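4.2 Small favors and the sense of obligation

The interviews in Civico began with the question of what a gift is. We had expected officials to define gifts by value, because the municipal code does so and because every new employee signs a form that sets the limit. Most did not. They spoke about who gave the thing, whether a decision was pending, and whether the giver would have to be faced again the following week. A permit clerk who had turned down a restaurant voucher from a contractor saw no problem in accepting a ride home from the same man during a storm. When asked about the difference, she said that a voucher is something you plan.

This distinction between planned and unplanned favors came up in 12 of the 16 long interviews. It was stronger in the permit and inspection offices than in purchasing, where contact with suppliers is mostly in writing. Inspectors work on other people's premises. They are offered coffee, a chair, sometimes lunch, and refusing all of it is awkward in a town where the same families have run the same businesses for decades. Several inspectors described a private rule: accept what would be offered to any visitor and nothing else. None had been taught this rule, and the two supervisors we spoke to were not aware of it.

Carbone (this project, field notes for May) recorded how the rule works under pressure. One inspector, assigned to the workshops along the Guerra road, stopped accepting even coffee after a colleague was questioned over a complaint. He reported that owners took the change as a sign of suspicion and became less willing to show him minor faults. He went back to the coffee within a month. In his view the refusal had made him look honest and had made his inspections worse.
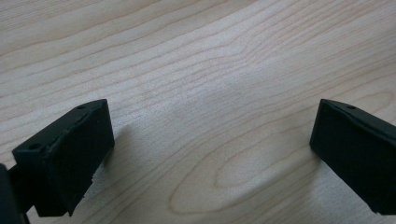 Figure 3. Wooden tabletop with wavy grain.

The survey gives a partial check on these accounts. We sent the questionnaire to 1,000 public employees in Civico and Welter and received about 300 usable replies. Respondents read short cases in which an employee accepts something and then makes a decision, and were asked whether the employee had done wrong. In half of the cases the decision was plainly correct on its merits. Our expectation, following the usual account of corruption as a distorted outcome, was that a correct decision would excuse the favor. It did so only in part. Many respondents judged the employee harshly even when no one had been harmed, and wrote in the comment box that the employee "owed" something afterward.

The word matters for the argument of this paper. If the wrong in corruption lies only in bad decisions, then a favor followed by a good decision is a harmless lapse. The replies point to a second wrong, which is that the employee has let a private debt enter a place where there should be none. The debt may never be collected. It still changes what the employee can say to the next applicant about being treated the same as everyone else.

Two limits should be noted. Employees who answered the survey may care more about these matters than those who did not, and the cases were written by us, in cleaner terms than life usually offers. Welter also revised its gift policy shortly before the questionnaire went out, and some replies there mention the new wording directly. We therefore report the two towns separately in the next section, where the Jirel procurement dispute is used to examine what happens when a favor becomes known to the public.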